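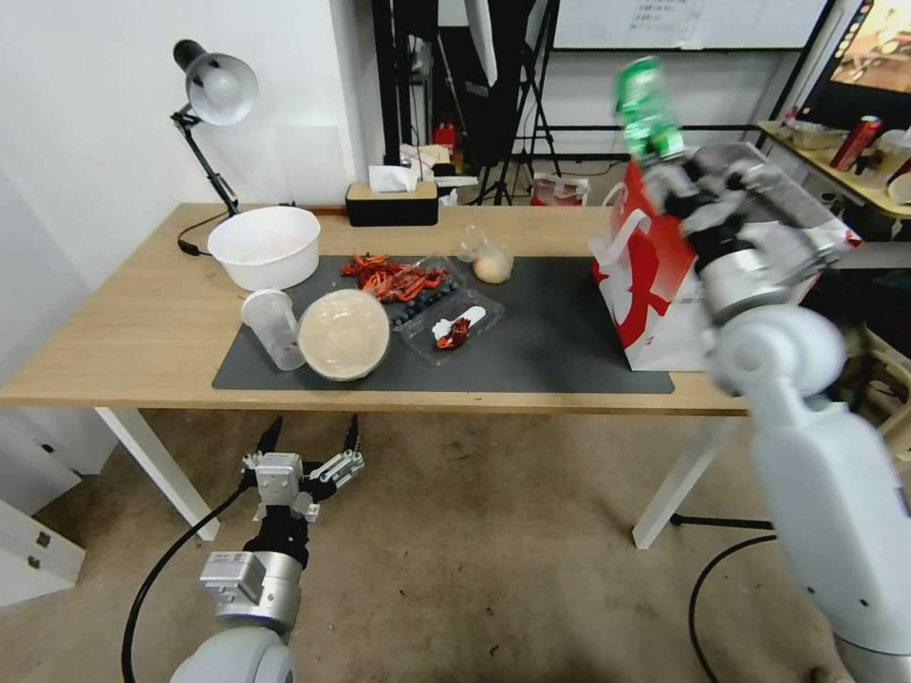
Pliltholm Shared Workshop
Tado build group — minutes of the April meeting
Saturday, in the back room, at the build table

Present: Gøran Söderlund (chair), Gunvor Vik (minutes), and the other members of the build group.

1. Minutes of the last meeting

Accepted with one correction. The spare wrist cable was ordered by Gunvor and not by Gøran. It has arrived and is in the cable drawer.

2. Progress on the arms

Gøran reported that both arms now start from one switch and go to the ready position without anyone holding them. The left arm still stops short on the way up when the elbow is cold. He thinks it is grease and will open the joint before the next work evening. Until then the left arm is to stay in the ready position in front of the table with the gripper open, and the tests are to be run with the right arm.

The right arm had its wrist collar tightened after the last meeting. The play reported in February is gone at slow speed. At full speed a little is left, which can be felt by hand but does not show in the logs. Agreed to leave it alone for now.

3. Table clearing test

The job is still the one the group picked in the winter: clear a table after a meal, with trash going into a paper bag at the right end. Gøran has logged 27 runs since the last meeting, all with the right arm. The log is in the project folder under Tado, sorted by object.
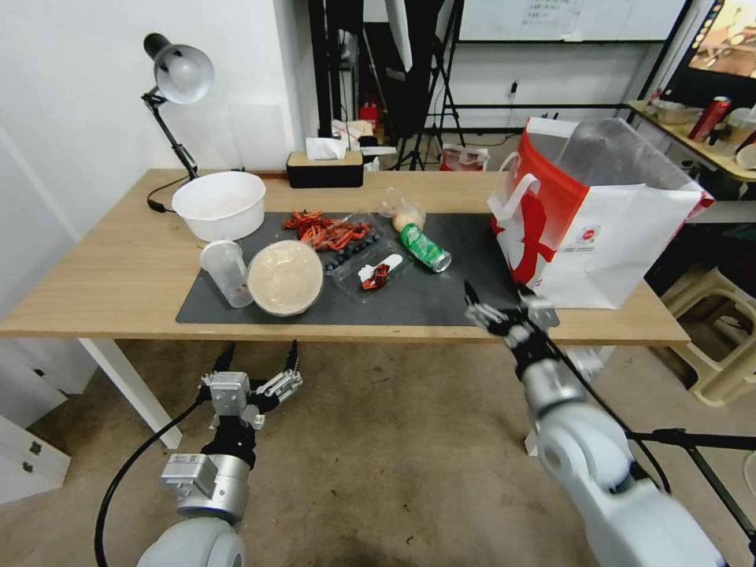
Drink cans are the best of the lot. The gripper closes on them well whether they are upright or on their side, and the path up to the bag has been smooth since the lift height was raised. Two members felt the lift is now too fast, with a real risk of drips on the floor. Gøran will slow the last part of the move and leave the rest.

The clear trays are the worst. The depth readings go straight through the plastic and the arm either aims too low or does not find the tray at all. Gunvor suggested putting tape on the rims. The group was against this, as the point is to clear an ordinary table. She will try taking the outline from the dark mat underneath and report back. The clear cup has the same trouble, and she will take the two together.

Tray contents were discussed at some length. Crayfish shells hook into one another and come out of a tray when it is tilted, and then have to be picked up separately. Berries roll. Agreed that for the present a tray counts as cleared if the tray itself goes in the bag, and that loose food is noted in its own column. Gøran did not agree and asked for this to be recorded. In his view a table with shells all over it has not been cleared.

The large white bowl is not trash and is not to be touched by either arm. It stays at the back left in every test, and so does the tissue box against the wall. A run in which the arm knocks either one is a failed run, even if everything else goes in the bag.

4. Paper cups

Paper cups were added to the list at the last meeting. A cup lying down is easier to reach than one standing, but the grip force that holds a can will crush the side of a cup. Gøran has made a second force setting and chosen the value by trial.

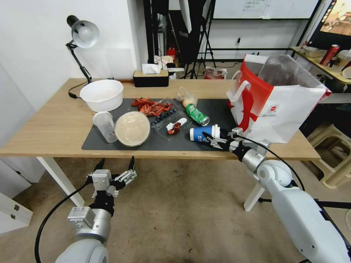
He asked for more cups to be tried, with and without lids, before the value is fixed. Members are asked to bring in used ones, rinsed. They go on the shelf by the door and not on the side table, which already has too much on it.

There was a question about whether the arm should take a lidded cup by the lid end or by the base. The base is stiffer. The lid end is often nearer, and turning the wrist the other way costs time and pulls on the cable. Agreed to test both ends and write down which was used each time. The present log does not say.

5. Cables

The black cable on the right arm runs outside the wrist and makes a wide arc when the arm reaches forward. Gunvor would like it clipped closer. Gøran said a clip in the wrong place will pull the connector out when the wrist turns, as happened in January. He will try a cloth strap above the joint first.

The left arm's cable hangs down to the floor. Please step around it — do not move it with your foot. A floor cover was proposed. No one objected, and Gunvor will measure for it.

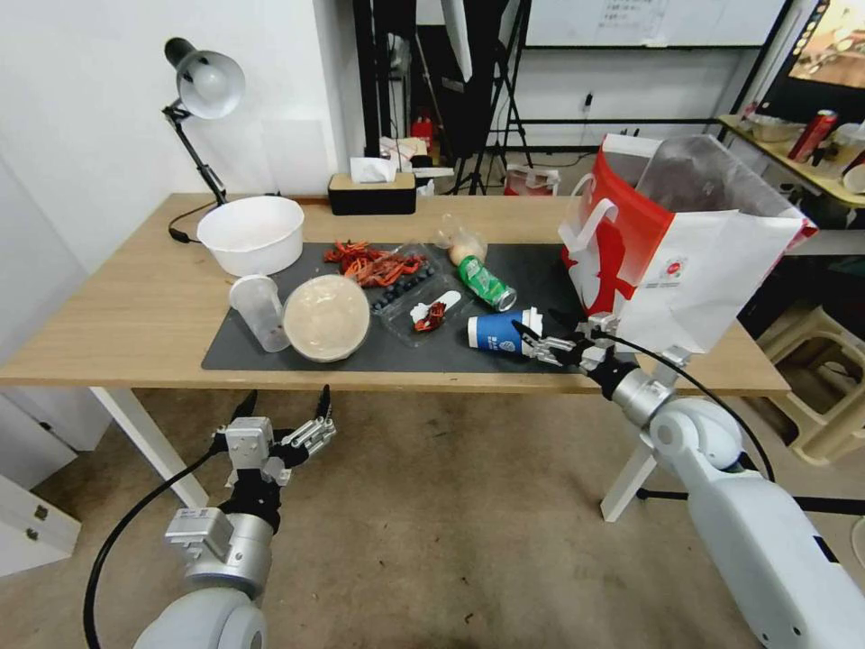
6. Grippers and parts

Skonovel has quoted $198 for a set of replacement fingertips, shipping included. The ones fitted now will do for the present but the spare set is used up. Approved.

Michalík can turn a new collar for the left wrist if we supply a drawing. Gunvor will redraw it from the right one with the correct hole spacing. No price yet. She was asked not to place an order before the group has seen it.

Gøran asked about buying a second depth camera to help with the clear plastic. Put off until Gunvor has tried the outline method.

7. Money

The project account stands at $1,342 before the fingertips are paid for. Monthly dues are unchanged.

8. Use of the room

The lamp clamped to the back left corner is to be left where it is between sessions, with the head turned the way it was found. Moving it changes the light on the mat and the calibration has to be done again, a job of 5 minutes if the checkerboard is in its place and much longer if it is not.

Test food goes out the same evening. This was agreed in the fall and is repeated here.

The stop button was moved to the right side of the bench at the request of two left-handed members, who now find it worse. It will go back.

9. Actions

Gøran: open and regrease the left elbow; slow the end of the lift; cloth strap on the right wrist cable; move the stop button back.
Gunvor: outline method for trays and clear cups; collar drawing for Michalík; floor cover measurements; order fingertips from Skonovel.
All: rinsed paper cups, with lids where possible.

10. Next meeting

Same room, 6:30 p.m., day to be set by message once the elbow is back together.

Minutes taken by Gunvor Vik.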